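Kavanagh Working Group on Teaching Examples
Minutes of the July meeting, held in the upstairs room at Seltthorpe and by phone

Chair: Bríd Sheehan
Present: the Porkcombe operators, the review pair from Seltthorpe, and two guests from Trondia for items 3 and 4
Apologies were received from the storage side, who sent a written note instead.

1. Opening and last month's minutes

Bríd welcomed everybody a little after 2 p.m. and thanked the Porkcombe operators in particular for giving up an afternoon when they could have been recording. She said it had been a long stretch of work since the spring and that she had noticed how patient people had been with one another, and she wanted that put in writing, so here it is.

The minutes of the last meeting were accepted with one change. Under "Naming of sessions" we had written that the operator's initials go first. The task goes first, then the room, then the initials. Apologies to those who had already started doing it the wrong way on our say-so.

2. Where the simulated room set has got to

The group went through the count. There are 702 examples accepted in the simulated room set, all driven by hand by our own operators, and the review pair have watched every one of them to the end. Bríd asked that this be read out twice, and it was, and there was some clapping from the phone.

The set is still heavy on short, tidy reaches out in the open floor and light on anything near a wall. The operators said this matches their memory of it. Driving up close to a big flat surface is uncomfortable work, and when a session is going well it is very tempting to stay where the going is easy.

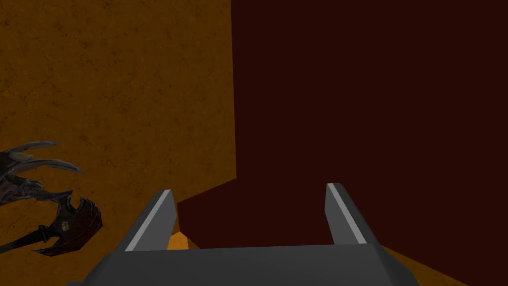 There was a good, long talk on whether we ought to ask for more wall work or simply let it come in as it comes. The review pair were for asking. They feel that a learner shown mostly comfortable starts will be lost the first time it finds itself somewhere awkward, and that an operator backing away calmly from a bad spot is one of the most useful things we can give it. One of the operators wondered whether such examples would look like mistakes to the people who use the set later. It was agreed that they might, and that the session note should carry the word "recovery" so there is no confusion.

Agreed: the next batch will include recovery starts in every session. Operators may choose the spot themselves. Please don't all choose the same one.

3. Written instructions for the operators

Trondia had kindly gone over our instruction lines and sent back comments, and their guests took us through them. The main comment was that too many of our lines name the object and leave out where it is. "Go to the tool" reads well enough to a person who already knows the room, but the learner has only the words and the view to go on. 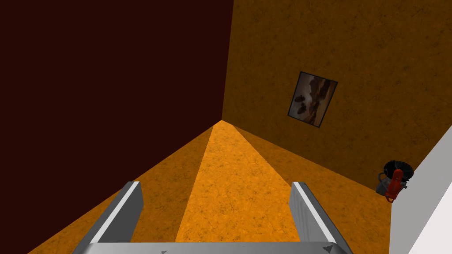
Trondia would like each line to carry at least one landmark, and they would like the landmark to be something that stays in sight for a good part of the approach. Most of us were happy with this straight away. The talk then turned to which landmarks are fair. Corners were popular until one of the operators pointed out that a room has several of them and that "the corner" means whichever one you happen to be looking at. We tried writing one together on the spot, for the red and black tool on the floor, and after a fair amount of friendly argument settled on "Go to the red and black tool near the foot of the orange wall, below and to the right of the picture." It is longer than what we had before, but everyone on the phone agreed that they could drive to it without asking a question. Bríd suggested that this be the test for all of them – if a second operator needs to ask, the line goes back.

There was a side question on whether lines should be written before or after driving. Porkcombe would like to keep writing them before. Seltthorpe have found that lines written afterward are more exact, though they do tend to describe what the operator ended up doing and forget what was wanted. We left it that lines are written before, and that a correction may be added afterward on its own row, with the first version kept.

Agreed: the 5 shortest instruction lines in each task group will be rewritten first. Trondia will look over the new ones and return them through Bríd.

4. Grasp labels, and when a thing counts as held

This one took up most of the second hour, and your minute-taker apologizes if not every turn of it has been caught.

The review pair reported that they had disagreed with each other more on this label than on all the rest put together. One of them marks an object as held from the moment the fingers are on either side of it. The other waits until it has moved along with the gripper. Neither is being careless, and both have been very gracious, but the label can't mean two things.

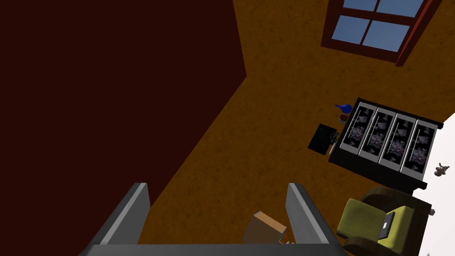 Trondia use three labels in their own work: between, closed and carried. They said it had cost them some extra reviewing time at the start and saved them a good deal of arguing later. Porkcombe liked the sound of it. They also liked that "between" makes no claim on whether the grip is any good, and that a reviewer can give it from a single still without having to guess. "Closed" and "carried" both need the clip to be played, and the Trondia guests were quite firm that neither one should ever be given from a still.

It was asked whether all the old labels would then need doing over. Bríd said she would love to say no. After some thought it was decided to redo the ones where the two reviewers had disagreed and leave the rest alone until we know more.

One further point from the operators, who asked for it to be minuted: failed grasps are to be kept. A couple of people had been deleting theirs out of embarrassment. Please don't. A missed grasp followed by a second try is a perfectly good example so long as it is marked honestly, and we would be sorry to lose it.

Agreed: three labels from the next batch onward. The review pair will write a one-page guide with a short clip for each label and send it around before recording starts.

5. Hand controllers and operator comfort

Sessions have been creeping up in length, and two operators mentioned sore wrists. Bríd was concerned to hear it and asked that people speak up sooner. The group settled on a break after every 7 attempts, whether or not anybody feels they need one. The left-hand controller at Porkcombe still drifts a little when let go of, and will be swapped for the spare.

6. Note from storage

The note was read out. Space is fine for now. Storage asks that half-finished sessions be closed properly before people go home, as an open one holds up the nightly copy for everybody else. Several people looked at their shoes.

7. Any other business

The Trondia guests invited the operators over to try their setup, and the offer was taken up with enthusiasm. Porkcombe will suggest some dates. There was also a request for better coffee at Seltthorpe, which was noted.

Actions
Bríd: pass the rewritten lines to Trondia; arrange the spare controller.
Porkcombe operators: recovery starts in the next batch; dates for the visit.
Review pair: label guide and clips; go back over the labels they disagreed on.
Trondia: comments on the new instruction lines.

The meeting closed at 4:20 p.m. The next one will be at Porkcombe, same hour, with lunch beforehand for those who can come early.

Contact the Kavanagh Working Group | © Kavanagh Working Group | Back to top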